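Week 6: Reading the lease before you sign

Okay, so last time we got through deposits, and I promised I'd slow down on the part everybody skips. I skipped it too, on my first apartment, and it cost me $600! Notice periods are what I mean. Find the clause, underline it, and write the number of days on the front page in pen.

In the Figueroa lease (your packet, page 14) the tenant gives 90 days. That's long. Panya asked if you can bargain over it, and you can certainly ask, but do it before signing and get the new number in writing.

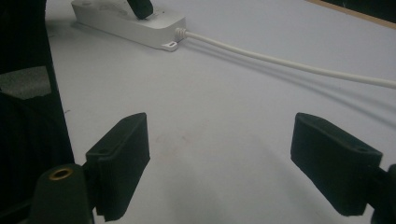 What happens if I miss the notice date?
Usually the lease rolls over for another term, or you owe rent until the notice would have run out. Check the renewal clause to see which one applies.

For next week, please read the subletting section and mark any word you'd have to look up. Bring your packet, I'm out of spares.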